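Street Numbers and Street Grids: How Gerport Got Its Addresses
Speaker notes, evening talk, Gerport Public Library, 3 Jun 2019

Slide 1. Title

Welcome, thank people for coming. Mention that handouts are on the back table and that the big map stays up after the talk. Questions at the end, but stop me if a street name is unclear.

Slide 2. Before the numbers

Early Gerport had no house numbers. Mail was held at the post office and you went in to get it. Deliveries were made by description: the brick house past the mill, second door after the church. This worked while the town was small and most people stayed put. It stopped working when the railroad came and half the households on the east side were renting.

Read the newspaper notice aloud. Go slowly, the wording is old.

Slide 3. The baseline

Two streets matter more than the others. Main runs north-south and Depot runs east-west. Every number in town is counted outward from where they cross. Point to the crossing on the big map.

Each block gets 100 numbers, used or not. The 300 block is always three blocks out. Even numbers on the north and east sides, odd on the south and west. Ask for a show of hands: who knew that about their own house?

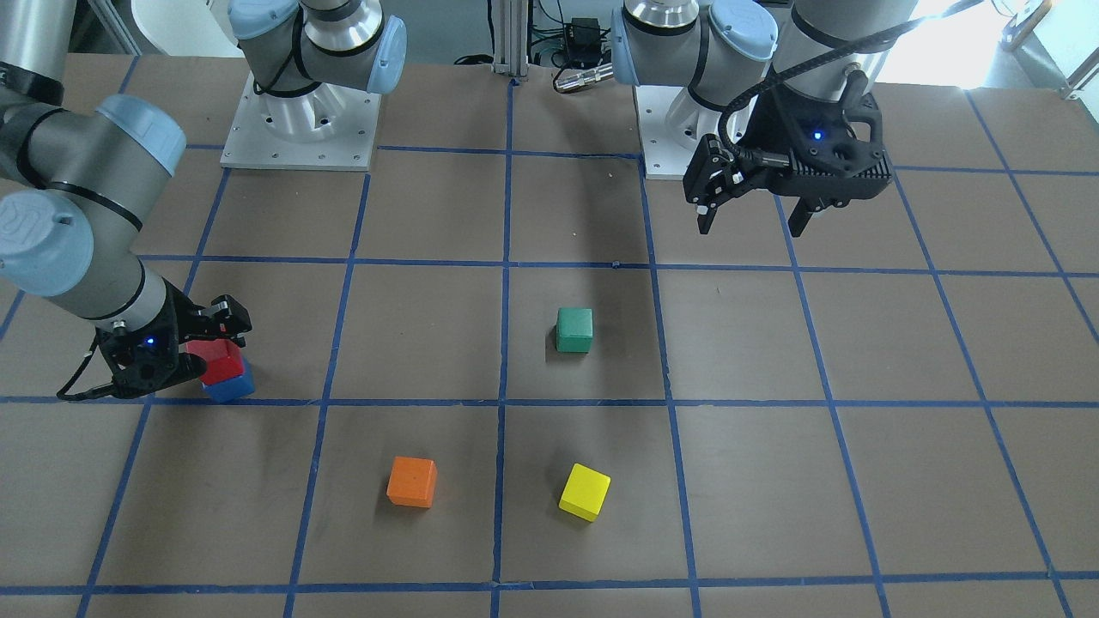
A street grid is a way of giving every piece of ground a name before anything is built on it. The surveyors did not know what would go on a lot. They only needed to be able to say which lot it was. Blue tape on a tabletop does the same job, and a block can sit in any square without the lines having to move. The red cube on top of the blue one is our apartment problem. Both are over the same spot, so the spot alone can't tell you which one you mean. That is why the county added unit numbers, and why the first ones were such a mess -- some buildings counted from the top floor down.

Slide 5. Where the grid gives out

Mok Creek. The grid runs straight up to the bank on both sides and the two halves do not line up. The west side was surveyed first, from the courthouse. The east side was surveyed later by the railroad, along its own track. If you drive across on Fourth you can feel the jog in the road right after the bridge.

The railroad lots were also narrower, which used up numbers faster. This is where the half numbers come from. There are 2 left, both on Tanner Street.
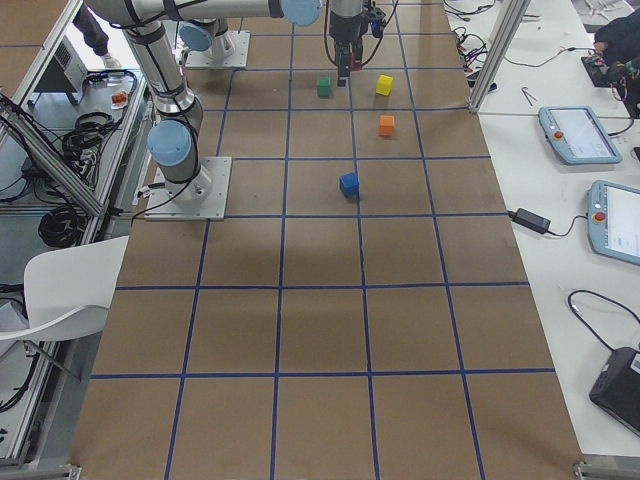

Roughly square cells, about five across, in blue tape on brown paper.

Slide 7. The county steps in

Grenorov County took over addressing when emergency dispatch was combined. Dispatchers needed one list, with no repeated street names. At that time there were three Oak Streets inside the county line. Gerport kept its Oak. The other towns are still sore about it.

The list came to 4,000 addresses. Of those, 162 had to change. Most were on the east side of the creek. Letters went out in May and people had a year to put up the new number.

Mention the mapping software, Trendura, only if someone asks. The point is that the lines on the screen were traced from the old survey sheets, errors included.

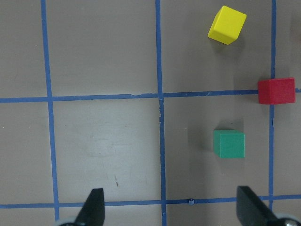
Blue tape grid on a tabletop. The line just right of center is slightly wavy.

Slide 9. Straight on paper

Survey lines in this part of the county were run with a chain over rough ground. A chain sags, and it gets longer in hot weather. Seventh Street leans east as it goes north -- you can see it from the water tower. Nobody straightened it later, as the houses were already facing it.

Slide 10. Reading your own address

Work one through with the audience. Take 418 Depot East. Fourth block from Main, even side, so north. Then take one from the floor.

If the person lives on a curved street in the newer subdivisions, explain that those are numbered by whichever direction the street mostly runs. Have the county rule sheet handy for this.

Slide 11. Sources

Survey sheets are in the flat files downstairs. The old city directories are on the open shelf. Ask at the desk for the railroad plats, they are brittle and have to be brought out.

Take questions. Room has to be cleared by nine.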